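Table Linens and Small Wares: The Sisay Room Collection

October 29, 2026
By the Collections Office, Drastcombe House

The Sisay Room at Drastcombe House was reopened in August following the replacement of its shelving and the cleaning of its floor. The room holds 532 catalogued items connected with the preparation and serving of meals, the greater part of them in ordinary household use within living memory. This page introduces the table linens and small wares, which were rehoused first and may now be consulted by appointment.

The collection came to the House in 2 parts. The earlier part was transferred from the former Midmont Домestic Science Institute when its teaching kitchens closed. The later part was purchased from the Mostora housewares store at the end of its lease, together with a quantity of display stock. Items from both sources are stored together by use, and the source of each is recorded in the catalog.

Table covers are kept flat in the long drawers on the north wall. Covers wider than the drawer are rolled on tubes, with the patterned face outward, and are labeled at the left end only. Visitors are asked to let a member of staff unroll them.

Mats and runners occupy the drawers immediately below. Striped pieces make up most of this group, blue being the most common color. Several have old creases that the conservation staff have chosen to leave alone, as repeated pressing had begun to thin the cloth along the fold.

Trays are shelved upright between dividers. The lacquered trays are wrapped individually and should be requested by catalog number. Plain trays may be taken from the shelf and placed on the reading table.

Holders, rests and stands are on the open shelves beside the door. The group includes spoon rests, napkin stands and holders for chopsticks, in ceramic, metal and plastic. A number of the plastic pieces take the form of small buildings, a style that sold steadily at Mostora.

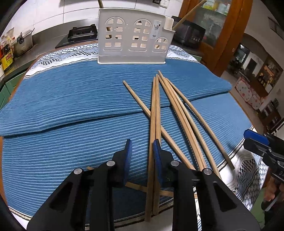 Chopsticks are cataloged in pairs wherever a pair can be established. Single pieces are entered separately and kept in the shallow tray at the end of the shelf. Bamboo pieces should be returned to the table after handling so that staff can check the tips before they are put away.

Serving spoons and ladles are hung by size on the rail above the sink. The larger ladles came from the Midmont teaching kitchens and carry inventory marks on the handle.

Requests to consult the collection should be made in writing to the Collections Office. Pencils only are permitted in the room, and bags are to be left in the lockers outside.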